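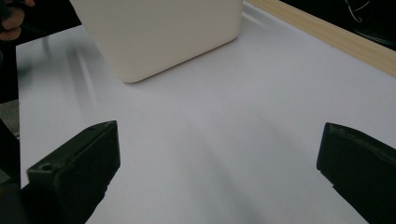
Kongkaew Manipulation Study
Pre-Session Inspection Checklist, Hand-Held Gripper Station
Inspector: Wanpen Sukprasert
Reviewed by: Sveva Donati
Session: Thursday, afternoon block

Purpose: To confirm that the station is safe to use and that demonstrations recorded there may be included in the transfer comparison. The comparison tests whether a placing policy trained only on hand-held demonstrations performs as well on the fixed arm as one trained on arm demonstrations.

1. WORK SURFACE

1.1 Tabletop stable, no rocking under hand pressure. PASS
1.2 Surface clean and flat. PASS WITH COMMENT
Comment: A shallow ripple runs along the left side of the surface. Smooth before the next block. Small specks are to be wiped away between sets.
1.3 Wooden edge strip free of splinters and raised fasteners. PASS
1.4 Cables kept off the work surface. PASS

2. GRIPPER

2.1 Fingers secure, no play at the mounting screws. PASS
2.2 Finger tips free of cracks. PASS WITH COMMENT
Comment: Scuffing on the upper face of the right finger. Acceptable under the present wear limit. Replace both fingers as a pair at 500 cycles.
2.3 Full opening and closing without sticking, 3 repetitions. PASS
2.4 Operator's free hand stays outside the closing gap at all times. PASS
Comment: Operator Chaiwat Thepsuriya was reminded of this rule at the start of the block.

3. OBJECTS AND LAYOUT

3.1 Cream box placed toward the far side of the table, clear of the starting position. PASS
3.2 Soft object free of loose pieces that could catch in the fingers. PASS WITH COMMENT
Comment: Edges are ragged. Inspect again after each set.
3.3 Center of the surface clear between the gripper and the box. PASS 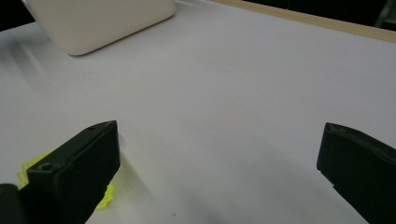
Item 3.3. Open surface between the gripper fingers and the box, with the yellow-green object by the left finger.

4. RECORDING AND METHOD

4.1 Lighting even across the work area. PASS
4.2 Box angle varied between sets according to the layout sheet. PASS
4.3 Failed attempts kept and labeled. FAIL
Comment: More than 4 failed attempts were deleted by the operator. Removing them would inflate the reported success rate for the hand-held condition. The block is to be repeated in full and the original files held for review by Buppha Limsakul.

Result: Station safe for use. Data from this block not released for training until item 4.3 is closed.

Kongkaew Manipulation Study | Contact the station office | All rights reserved | Back to top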